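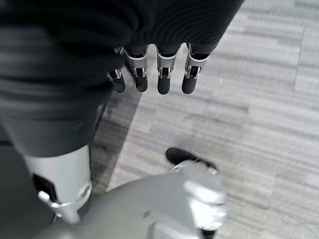

By the Fendus technical desk, Clurkthorpe
Updated Saturday, December 1, 2018

Small washroom fittings: frequently asked questions

These answers cover the Bevon towel bar and the floor and wall finishes we supply for small washrooms. Ceramic tile and wet rooms have their own page.

What size is the Bevon bar?

459 mm between fixing centres. The bar stands 79 mm off the finished wall, measured to its outer face. Both figures apply to every colour. The end brackets add a little to the overall width, so check the drawing in the box before you fix a bar close to a corner or a cabinet.

Will it take a bath towel?

Yes, folded in half lengthways. A bath sheet will hang on it but stays damp in the middle, as the layers lie too close together. Two hand towels fit side by side with a gap between them.

A towel bunched at one end of the bar dries more slowly than one spread along it. Terry is the worst for this. If the towel is always pushed to the same end, check that end's grub screw first when the bar starts to turn.

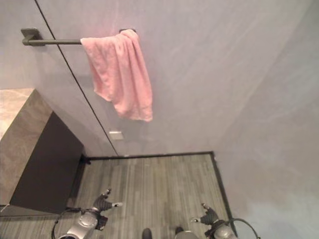
Pink terry towel on a dark gunmetal bar.

How far should the bar be from a switch or outlet plate?

Leave 300 mm clear between the plate and the nearest edge of the hanging towel. Measure with the towel on the bar. We have had bars returned as "too low" that were set out correctly and then used with a longer towel. Electrical positions in a room with a bath or shower are a matter for your electrician, and our figure does not replace their advice.

Can I fix into wall panels?

Yes, but keep both brackets on the same panel and stay clear of the seam. Panels move slightly with heat and moisture. A bar that bridges a seam will work loose or open the joint. If there is no batten behind the panel, use the hollow-wall fixings from the Kwok pack. The plugs supplied with the bar are for masonry only.

Which way should wood-look planks run?

Along the longer wall in most rooms. In a very small room, work out the cut widths both ways before deciding. Avoid finishing with a strip narrower than a third of a plank.

Do the planks go under the cabinet?

Under a cabinet on feet, yes. Under one fixed to the floor, stop the planks at the base and leave the expansion gap. Do not screw a cabinet down through floating planks.

What do I use where the planks meet carpet?

A two-level threshold strip, cut to the door opening and fixed to the subfloor. Stretch and trim the carpet first. Strips are sold in one length only. Allow for roughly 2 mm of settling in the carpet edge over the first few months.

Is the thin black trim waterproof?

The trim is. The joint behind it is not until it has been sealed. Run a narrow bead along the floor edge, mitre the internal corners and wipe off the excess before it skins. Black shows soap marks, so rinse it after mopping.

How do I clean a dark metal finish?

Warm water and a soft cloth. Limescale remover will dull it, and so will cream cleaner. The guarantee does not cover either.

Are spare brackets available?

Singly, left or right hand, from the Clurkthorpe counter or by post. Bars bought before March use the older grub screw, so quote the code on the back of the bracket when ordering.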